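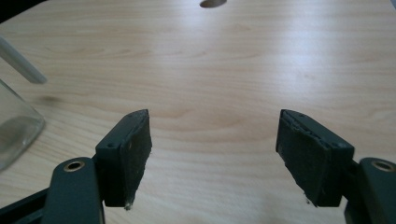 Abb. 3.1: Helle Tischfläche in Holzoptik mit feiner, überwiegend quer verlaufender Maserung; Tageslicht von oben, im oberen mittleren Bereich stark aufgehellt.

Materialkunde Innenausbau, Modul 3: Beurteilung heller Tischoberflächen
Skript zur Lehrveranstaltung, Bearbeitung: Heidrun Schnyder

3.1 Gegenstand
Behandelt wird die Sichtprüfung und Pflege waagrechter Arbeitsflächen mit hellem Holzbild. Die Konstruktion des Tisches (Gestell, Zarge, Verbindungen) ist Stoff von Modul 4. Vorausgesetzt werden die Grundbegriffe der Holzanatomie aus Modul 1, insbesondere Früh- und Spätholz, Fladerschnitt und Radialschnitt.

3.2 Farbton und Lichteinfall
Der Farbeindruck einer hellen Fläche hängt stark von der Beleuchtung ab. In Abb. 3.1 ist die Grundfarbe ein blasses Beige mit Honigton. Im aufgehellten Bereich wirkt sie cremefarben, weiter unten etwas wärmer, und dort tritt auch die Maserung deutlicher hervor. Ein solcher Unterschied darf nicht ohne Weiteres als Vergilbung oder Ausbleichung protokolliert werden. Zur Abgrenzung wird die Fläche ein zweites Mal bei verändertem Lichteinfall betrachtet. Wandert die helle Zone mit, liegt ein Beleuchtungseffekt vor. Bleibt sie ortsfest, ist eine Veränderung der Beschichtung oder des Trägermaterials zu prüfen.

Farbvergleiche erfolgen bei diffusem Tageslicht, nach Möglichkeit am Vormittag. Direkte Sonne ist auszuschliessen. Die Vergleichsmuster werden flach auf die Prüffläche gelegt, mit gleicher Faserrichtung wie diese.

3.3 Maserung
Festzuhalten sind Richtung, Verlauf und Kontrast. Die Linien in Abb. 3.1 sind schwach ausgeprägt und fliessend. Ob Massivholz, Furnier oder ein bedrucktes Dekor vorliegt, lässt sich aus einer Aufsicht allein nicht ableiten. Aussagekräftig ist die Kante:
— Massivholz: Die Zeichnung setzt sich an der Hirnholzseite fort.
— Furnier: Decklage und Träger sind im Querschnitt unterscheidbar, sofern kein Anleimer aufgebracht ist.
— Dekor: Die Zeichnung endet an der Kante, bei grösseren Flächen wiederholt sich der Rapport.

3.4 Sichtprüfung, Ablauf
a) Fläche abräumen und trocken abstauben.
b) Betrachtung senkrecht von oben, Abstand ca. 50 cm.
c) Betrachtung im Streiflicht, Leuchte seitlich auf Plattenhöhe. Kratzer quer zur Faser zeigen sich zuerst.
d) Befunde in das Raster eintragen (36 Felder, Nummerierung von links vorne).
e) Auffällige Felder mit der Fingerkuppe abtasten.

Die Gruppe Pietrzak/Danzer hat das Raster im letzten Durchgang um 90 Grad gedreht verwendet. Die Ergebnisse waren danach nicht mehr zuzuordnen. Die Lage von Feld 1 ist deshalb auf dem Blatt anzugeben.

3.5 Reinigung und Pflege
Trockener Staub wird mit einem weichen Tuch in Maserrichtung abgenommen, haftende Verschmutzung mit nebelfeuchtem Tuch und anschliessendem Trockenwischen. Scheuermittel und Mikrofasertücher mit grober Struktur erzeugen auf hellen, matten Flächen Glanzstellen — diese lassen sich nur durch Überarbeiten der ganzen Fläche beseitigen. Geölte Oberflächen werden nach Bedarf nachgeölt, überschüssiges Öl ist nach Angabe des Herstellers abzunehmen.

3.6 Übungsauftrag
Jede Gruppe prüft einen Tisch im Werkraum Ulldale nach 3.4 und gibt das ausgefüllte Raster bei Veronika Widmer ab. Umfang des Kurzberichts: höchstens 6 Seiten ohne Anhang. Die Mustertafeln Nr. 1 bis 11 liegen im Schrank Thaler und verbleiben im Raum.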